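Section 4: Loading your first sample

Okay, you've got the Pandel unpacked and talking to your laptop, so now we get to the fun bit — putting some DNA through it! I wrote this section after helping the Mernport group run theirs on a Monday night, and I've kept the steps in the order I do them myself.

Before you start, you'll need:
a Pandel flow cell, still in its pouch
your prepared DNA library (see Section 3)
one tube of priming buffer
a P1000 and a P20 pipette, with fresh tips

1. Take the flow cell out of the fridge and leave it on the bench, sealed, for 20 minutes.

2. Open the Tudance software and click New Run. Give the run a name you'll recognise later. I've got a folder full of runs called "test" and I can't tell you what a single one of them was.

3. Slide the flow cell under the metal clip until it clicks. Press on the plastic edges only.

CAUTION: Keep your fingers off the sensor window, even with gloves on. A smudge there can't be cleaned off.

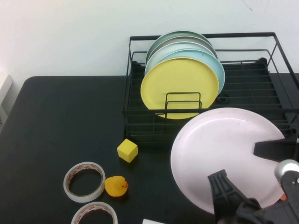
Fig. 4.1 Plates upright in the rack

4. Click Check Flow Cell. You'll get a pore count after a few minutes. Mine came up as 2755 the first time and I was thrilled. Anything over 900 is fine for a bacterial genome, so don't panic if yours is a lot lower than mine.

5. Open the priming port by turning the cover clockwise. Set the P1000 to 200 microlitres, put the tip in the port, and slowly wind the dial up until you see a tiny bit of yellow liquid in the tip. Stop there.

CAUTION: Look for air bubbles before you go any further. If one gets across the sensor, those pores are gone for good (ask me how I know).

6. Load the priming buffer through the same port, nice and slow. Leave it for five minutes.

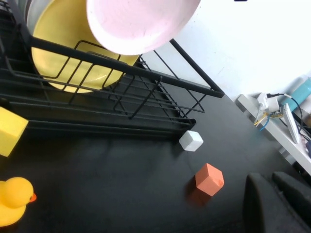

Words by Nest Prydderch

7. Mix your library by flicking the tube gently. Please don't vortex it! Long strands of DNA snap easily, and long strands are the whole point of this machine.

8. Open the sample port and add the library one drop at a time. Let each drop sink in before you add the next.

9. Close both ports, shut the lid and click Start.

Note: The temperature on the status bar should settle at 34 degrees. If it's still drifting after ten minutes, stop the run and go to error 61 in Section 7.

Reads will start trickling in quite soon, and the colour of the pore map tells you how things are going. Mostly green is good. Lots of blue means pores sitting idle, so your library is probably too dilute — Rommel Panganiban has a handy top-up method in Section 6.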